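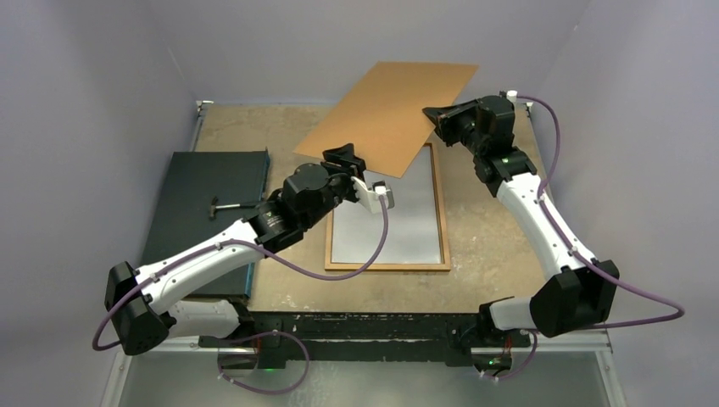 Workshop Tips: Handling Thin Sheets and Frames with Two Arms

Notes from the bench, collected by Beryl Furnival and Gerardo Manalastas. Most of these came out of comparing finger sets for frame work: laying a thin sheet over a wooden frame with one arm on each side. They assume a small two-arm cell with parallel grippers and a fixed tabletop.

Blocky fingers or tapered fingers

Blocky fingers spread the load and are the better choice on a lower edge, where the sheet wants to swing. Tapered fingers get into tight spots and let go cleanly, but they put all the force in one small area. On soft sheet they can leave a dent. We tried three pairings: blocky on both arms, tapered on both, and one of each. Mixed fingers gave the fewest dropped sheets. Out of 117 lifts, the mixed pair dropped four. Tapered on both dropped 11.

If only one set is available, use blocky and line the faces with thin rubber. The Skolline pads hold up well. The Hastonano pads grip harder but shed crumbs after a few weeks.

Where to pinch

Pinch at the edges, at different heights if the sheet is hung at a slant. Keep the grip 30 mm in from any corner. Closer than that, the corner curls and the sheet slides out sideways.

Do not pull the sheet tight between the arms. Leave a little slack and let the slower arm lead. Two arms fighting over a stiff sheet will trip the force limit before anything looks wrong.

Set the close force low, then raise it one step at a time until the sheet stops creeping. Write the number on tape and stick it to the controller. Settings differ between finger sets.

Laying the sheet on the frame

1. Square the frame to the table and clear the area to its right.
2. Bring the sheet in from the back, lowest corner first.
3. Let that corner pass over the rail before lowering the rest.
4. Open the gripper on the low side. Wait a second.
5. Open the other one and back off along the sheet, never upward.

Step 5 matters most with tapered fingers. An upward exit catches the edge and flips the sheet.

Cables

Tie the cable to the link at several points and leave a free loop at each joint. The loop at the elbow should be the biggest. Run the arm through its full reach by hand before turning on power, and watch the loops the whole way. A cable that crosses the frame at the low position will drag the sheet off on the next cycle. Bright cable is worth the small extra cost — it is much easier to spot in the corner of the eye.

Wrist-mounted devices

Anything on a bracket at the wrist changes the clearance. Measure from the lowest point of the device, with the gripper closed and then open. We lost an afternoon in February to a bracket that cleared the rail in one position only.

Controllers

The Coşkun controller and the older Dirnstead box were run with the same program. The Coşkun finished 69 cycles an hour. The Dirnstead was slower, around 50, but stopped more smoothly with a sheet in hand. For thin stock we still use the Dirnstead.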